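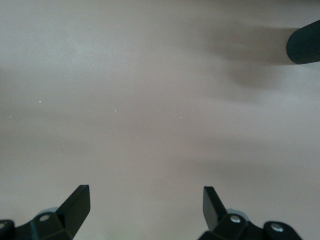 Why can't we just wipe the table down on Monday mornings and be done with it, asked one reader from the Trindgate site after the last issue. Fair question. Short answer — the table is part of the setup, so it goes on the start-of-run sheet like everything else. Dust, crumbs of tape, a crease in the covering. Look, wipe, tick, initial. Every run, even the short ones.

Which brings us to the new bench rules. Revision 2 went out in March and replaces the old Nolletel sheet completely. If you still have a Nolletel sheet pinned up, bin it please. There are 13 rules now, most of them unchanged, so only the ones people keep asking about here.

Objects on the table. Only what the task card lists. Spare pieces go back in the tray before the arms are enabled, not pushed to one side. If an arm has to pass over something tall, do the first pass at reduced speed with a hand on the stop button.

Reaching in. Don't. Pause is not stop. Status lights tell you what the controller thinks it is doing and are no substitute for pressing the button and waiting for the arms to settle. We had 627 stops logged at Rocha over the last period and far too many have "pause" written in the reason box, so we can't tell which were proper stops and which weren't. Write what you pressed.

Cables. Off the walkway, labelled at both ends, enough slack for the full reach of the arm and no more. Labels that have gone unreadable get replaced the same day.

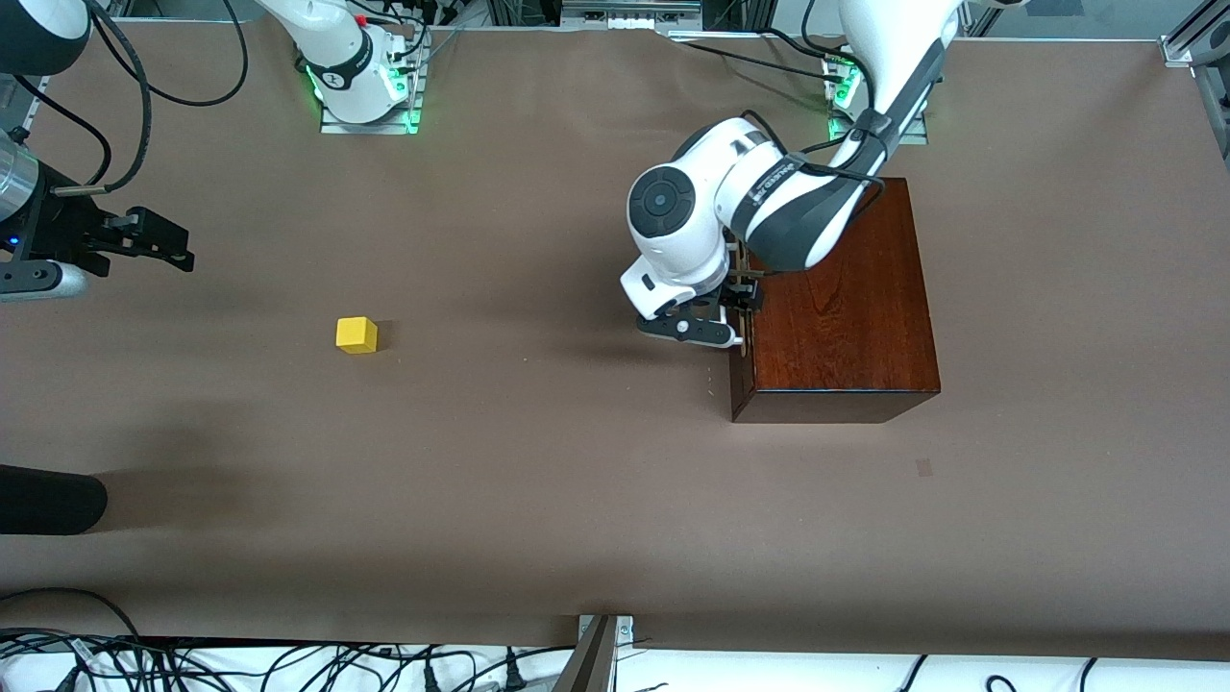

Two arms on one bench should mean two people, according to a note sent in from Zusik, who would like it written into the rules. We talked it over and the answer for now is no — one trained operator per bench, second person only for set-up and for any change to the fixings. But the operator does nothing else. No phone, no filling in the last run's sheet while the next one is going. If Zusik want to go stricter locally thats fine, put it on the local page and send us a copy.

Grippers. Check finger screws by hand before the first run and after any knock. Same driver, same torque setting, written on the card. Don't swap fingers between arms without noting it. A finger that has been changed means a fresh zero, no exceptions, even if it looks right.

Holding thin or flat things. Start at the lowest grip force on the card and go up one step at a time.

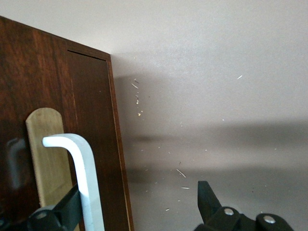 One step means one step. Going straight to the top setting marks varnished surfaces and bends the thin stuff, and then the whole set of runs has to be flagged. If the lowest three steps all slip, stop and ring us before you try a fourth.

Records. The shared log is up to 1,278 entries and a fair few have no bench number. Please go back and fill in your own, its a five minute job. Entries without a bench number won't be counted in the next review.

Still to be decided: gloves at the bench (yes or no), and wether the reduced speed pass applies after a lunch break. Views by email, short ones. Printed cards for Rocha and Trindgate are in the post, Zusik to follow.

Bench Notes, 13 Jun 2020 | Contact the bench safety desk | © Bench Notes, all rights reserved | Back to top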